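Helach Robotics Club -- Help Desk
Ticket 693
Subject: Arm stops with "load error" on joint 3 during rice transfer task
Opened by: Shuk-fan Liu
Team: Keltham
Status: Solved, waiting for confirmation
Priority: Normal

Description of the problem

Our team is preparing the rice task for the February demo. The arm must take rice with a scoop from the big bowl and bring it to the small bowl. The program is running well for the first few cycles, then joint 3 stops and the console shows this:

[WARN] joint 3 load high
[ERR] joint 3 load limit, code 2454
[INFO] torque off

After the torque goes off, the arm falls down slowly and we must catch it by hand. It is a little dangerous for the bowls. The error does not come at the same cycle each time. Yesterday we got it early, and today only after a long run.

What I tried before opening the ticket

1. Restarted the controller. The error went away and came back later.
2. Changed the power supply with the one from team Abbasi. No difference.
3. Ran the same motion with no rice in the bowls. No error at all in 40 cycles.
4. Ran with rice but at half speed. The error came anyway, only later.

From point 3 I think the motor itself is healthy, but I am not sure. I would be thankful for any advice.

Reply from Cekov (help desk), 4:15 pm

Thank you for the clear notes, I wish all tickets were like this. Code 2454 means that the motor was asking for more current than the limit for too long. With dry bowls you don't see it, so I suspect the scoop is pushing against something. Can you log the joint 3 load for one full cycle and write me at which step it goes up? Please also check that the cable is not pulled tight when the arm is stretched out.

Reply from Shuk-fan Liu, 5:05 pm

I made the log. The load is low during the lift and the travel. It goes up two times: one time when the scoop enters the rice in the big bowl, and a second time, much higher, when the scoop is down at the small bowl. The second one is where it stops.

The cable has enough slack in all positions. I moved the arm by hand through the full path with torque off and felt no pulling.

One more thing which I forgot to write before: we don't empty the small bowl between the runs. So the level of rice is growing, but our drop height is a fixed number in the script.

Reply from Cekov, 5:20 pm

I think you found it yourself :) The drop point was taught with the bowl almost empty. When the bowl gets full, the scoop goes into the heap and the motor keeps pushing to reach a height it cannot reach. Please try the steps below and tell me after each one.

Steps and results (filled in by Shuk-fan)

Step 1. Stop the arm at the drop point with a full small bowl and look where the scoop is.
Done. The steel bowl is on the left and the white one on the right, same places as in our demo plan. At the stop, the tip of the wooden scoop points down into the rice, and the rice is already heaped up near the rim. So the drop point is clearly too low for a full bowl. 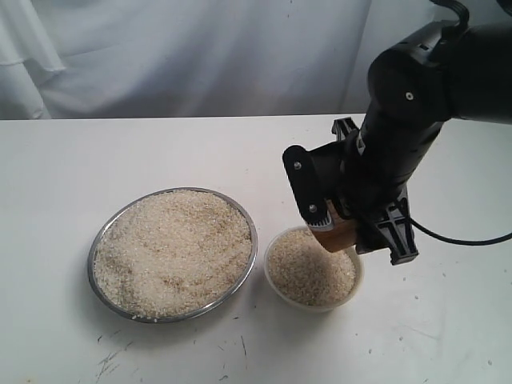

Step 2. Raise the drop point and teach it again.
Done. I raised it some 3 cm, so the scoop turns above the heap. A few grains jump out on the table but we can accept this. The second peak in the log is gone.

Step 3. Check the grip on the handle.
Done. The handle had turned a little between the fingers after a long run. We put a strip of rubber on it and now it stays.

Step 4. Empty the small bowl before each run.
Added to our start checklist, just before homing the arm.

Step 5. Repeat the long test with rice at normal speed.
Done, 40 cycles with no error. The load on joint 3 still goes up when the scoop enters the big bowl, but it stays under the warning level.

Still open

I would like to have the drop height change by itself when the bowl fills up. Is there an example script for this? If not, we will keep the fixed height -- it is enough for the demo.

Reply from Cekov, 6:40 pm

Good work. There is a script from team Abbasi that adds a small offset after each scoop, I will put it in the shared folder tonight. Please don't raise the load limit in the config, even if someone suggests it. Write here if you see code 2454 again, otherwise I close the ticket after your next practice.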